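Bolta Workshop Forum > Motors and Gears > Opened one up, so much copper!

spindlewise
21 Apr 2022
I've been wanting to see the inside of one of these since March, and wow, the windings are gorgeous. Blue surface, plastic over the top, parts everywhere, I'm so happy.

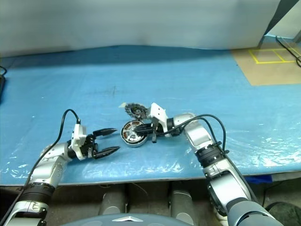
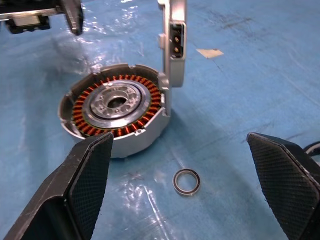

Copper in both, bearing in the second one.

odera_flats
Oh that is a pretty ring of coils! I could look at those all day. Is the toothed gear going back in or getting replaced?

spindlewise
Going back in if the teeth clean up. New bearing either way, they're cheap.

gritbucket
Nice, but I'd lose the plastic sheet. Small parts skate on it. I work on a bare rubber mat and haven't lost a screw in 9 years.

odera_flats
Disagree! Plastic wipes clean in 2 seconds and grease never gets into the mat. I tape mine down at the corners.

gritbucket
Tape helps, I'll give you that. Still prefer rubber.

wivitz_fan
Please keep grit off those windings while it's open. A nick in the enamel and you're rewinding it. Ask me about my Bramden, 20 hours of my life.

spindlewise
Ouch! Okay, covering it whenever I step away. And I'd love to hear about the rewind, did you do it by hand?

wivitz_fan
By hand, 3 tries. I'd do it again tomorrow, it was great fun.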